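A Morning at the Godow Betting Expo

I have been going to gambling trade shows long enough to own a drawer full of free lanyards, so take my mood into account. Godow sells itself as the spring meeting place for sports betting in the region. The hall held 38 stands this year by the organizers' own list, and I got around most of them between nine in the morning and the middle of the afternoon.

Entry was free if you registered early, which I did, and then took 40 minutes anyway. The badge printer had views about my email address.

The biggest stand belonged to Irkex, who make odds software for small and mid-sized bookmakers. Their pitch was speed. A goal goes in, the market is suspended, new prices appear, and everybody at the stand claps at how fast it was. I asked what happens to a bet placed in the second before the suspension. The answer was that it goes "to review." I asked how many of those reviews end with the bet being honored, and I was given a tote bag.

Their screen said the system covers 1659 soccer markets on a top league match. I'd like to meet the bettor who needs that many. Most people I know bet on the result, goals over or under, maybe a scorer, and they lose at all of them at a normal rate. The extra markets are where the margin gets fat. Who has a feel for the fair price on the number of throw-ins before the half hour? The house doesn't have much of one either, so it pads the number and waits.

Longo had the prediction stand, and the longest line. They run a tips service for soccer and basketball, with a model behind it, and a wall chart showing profit going up and to the right. I read the small print at the bottom of the chart. It covered 166 picks from one stretch of last season, at "best available odds." Two problems there. A sample that size can look brilliant on luck alone, and best available odds are rarely available to you by the time the tip lands on your phone. I asked for the full record, losing months included. They said it was on the website.

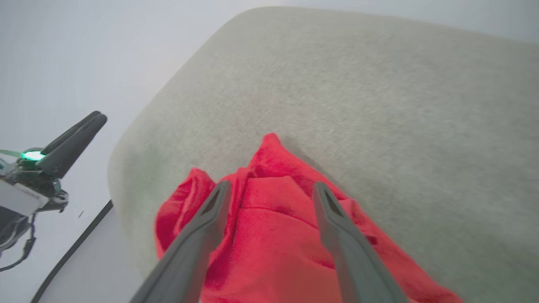

I have since been to the website, and I couldn't find it. There is a page called Results with the same chart on it, plus a button to subscribe. Maybe the full record sits behind the paywall, in which case you have to pay to learn whether you should pay.

The talks were held in a side room with 230 seats, and the session on handicap betting filled most of them. It was the best part of the day. The speaker took the crowd through a half-goal handicap on a home favorite, step by step, and admitted that favorites in bad form are often overpriced and still win. I didn't agree with all of it - he put too much weight on head-to-head records going back years, when half the players have moved on - but he showed his sums and took awkward questions.

The panel on safer gambling came straight after and drew a much thinner crowd. Grurnov, an account-checking firm, showed a tool that flags a customer who starts chasing losses. It looked useful. Then someone in the second row asked whether the bookmaker has to act on the flag, and the reply was that this is "a matter for the operator." So it's a light on a dashboard, and the operator decides whether to look at it.

Food was the usual. A cheese roll, a coffee and a bottle of water cost more than my stake on the evening game, and the roll had been made well before the doors opened. Seating was scarce unless you wanted to listen to a pitch while you chewed.

Would I go back? For the talks, probably, if they put them in the morning and let people in without the badge business. The stands I could have covered by reading the brochures at home. If you do go next year, bring your own lunch and ask every tips seller for the complete list of picks with the odds at time of sending. I asked four of them and left with three business cards.

The evening game finished level, by the way. I had the home side.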